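Burkusix simulation package, seat license for one year – review after buying
Written by Laurinda Ramalho, 2023-12-26
Rating: four of five

I am responsible for the equipment budget in a small packaging company. We plan to buy one robot arm with a gripper for moving cartons from the end of the line to the pallet. Before we spend on the real thing, my colleague Bernardo Matos proposed that we pay first for a simulation and test there which gripper we need. We compared two products, Burkusix and Trerex, and took Burkusix. I write here mostly about the money and the planning, as I could find very few reviews on this side.

The price. One seat costs 1000 euros for a year, and this includes the library of arms and grippers. Trerex was cheaper at the first look, but there the grippers are sold in separate packs, and we wanted to try several. When I put everything in my spreadsheet, Burkusix came out lower. Ask for the written offer, please. The web page does not show tax or the fee for a second computer, and I had to correct my request to the management because of this.

Installation and learning. Bernardo needed 15 days until he could build our station without help. The seller told us one week. He is a good technician but he has never used such a program before, so if you plan the hours of your people, take our number. The manual is clear in the first chapters and becomes thin later, especially for contact and friction settings. Support answered us always in English and always politely, sometimes after two days.

What we got for it. We set up the carton as a simple block with our measurements and tried the approach from different sides. The view from the gripper was for me the most useful function. I am not an engineer, and on a data sheet an opening width is only a number. On the screen I could understand why Bernardo worried about the angle of approach and about how far the fingers must open.

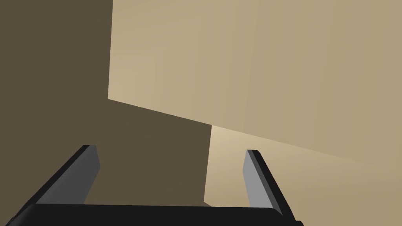

Gripper open, close to the block, view from behind the fingers.

The graphics are plain. Surfaces are flat and smooth, without print or tape on them. For our purpose it was enough, but do not plan to show this to a customer as a sales picture.

After these tests we changed the budget. We moved money from the arm to the gripper and kept 18 percent for mounting, cables and safety fence. Before, I had only 15 there.

What I did not like: the license renews by itself, and you must cancel 20 days before the end. Also the export of reports is only in one format, and our purchasing system does not accept it – I copy the values by hand.

I would buy it again for one year. For a second year I am not sure, we will decide in March when the arm is ordered.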